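Sim notebook, student manipulation project (Killar arm)
September 21, 2019

Working on the utensil sort task for the October demo. Gertraud moved the wrist view to straight down, so all the old start poses are invalid. Regenerated six layouts. Layouts 3 and 5 put a utensil inside the base keep-out zone and were dropped.

Counter texture is now the dark veined marble Meenakshi wanted. The segmenter was trained on plain gray and I expect it to pick up the pale veins as thin objects, particularly next to light shafts. Left the detection threshold alone until Benedikt has rerun the baseline.
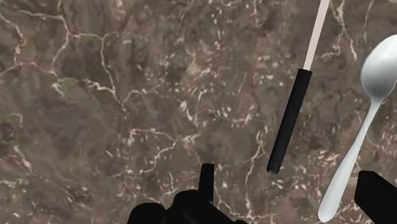 Page last changed by R. Kuster, revision 6

Start pose for layout 6. Spoon and black-handled utensil lie close to parallel, with marble clear between them. The spoon handle sits between the two gripper parts, no contact at this pose. The far end of the other utensil is out of view, so its length can't be taken from this view alone. Use the value in the object file.

Grasp order: spoon first, by the handle. Lorenz wants the approach height lowered. I would keep it until the collision mesh for the fingers is fixed, as the current one is still the coarse hull from the Oberholzer export.

Open:
- rerun baseline on plain gray and on marble, same seeds (Benedikt)
- finger mesh (Rupert)
- shadow strength, currently very weak, check against the bench lamp
- rename layouts after the two deletions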